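About Us

Hi, I'm Keir, one half of Drellthorpe Robotics. The other half is Eilidh Lennox, and between us we build, sell, fix and answer the phone for a small outdoor robot called the Nadach.
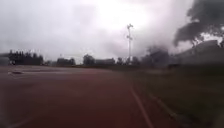 We started out as two people who were tired of robots that only worked indoors. I'd spent years on warehouse machines, where the floor is flat and the lights never change. Eilidh was writing navigation code for farm equipment and had the opposite problem, mud and glare and branches everywhere. We met at a trade show, got talking in the coffee line and missed both of the talks we'd paid for.

The first Nadach was put together in my garage in Nelthorpe one January (I don't recommend soldering in January). It weighed far too much and it steered like a shopping cart. The one we sell now comes in at 39 pounds with the battery in, so one person can lift it out of a car trunk without saying anything rude.

So what do you get? The kit has the drive base, a forward-facing camera, the battery and charger, and our route software, already set up. You walk it around your grounds once with the handset, it learns the way, and after that it can go around without you. Schools and sports clubs use it for checking tracks, paths and parking lots. Painted lines are its favorite thing in the world! It's pretty good along tree-lined edges too, and Eilidh has put a silly number of hours into dull gray days, when everything outdoors is the same color and shadows are no help at all.

It runs for 60 minutes on a charge at walking pace. If you push it faster you'll get less, and the video gets smeary as well, so we ship it with the speed turned down. You can change that in the settings.

What it won't do: stairs, deep snow, or gravel bigger than a golf ball. Please ask us before you buy if your site is hilly. We'd much sooner talk you out of one than have it come back in a box.

We've built some 534 of them so far. The wheels and motors come from Sugiyama, a little supplier who has put up with a lot of late-night emails from me, and everything else is put together here in the Drellthorpe shop. We test every unit outside for 100 laps before it gets a serial number, and yes, we do that in bad weather.

If you'd like to see one run, come by the shop any morning after nine. Eilidh does the demos and I make the coffee. Bring your own test route if you want, a sketch on the back of an envelope is fine.

Keir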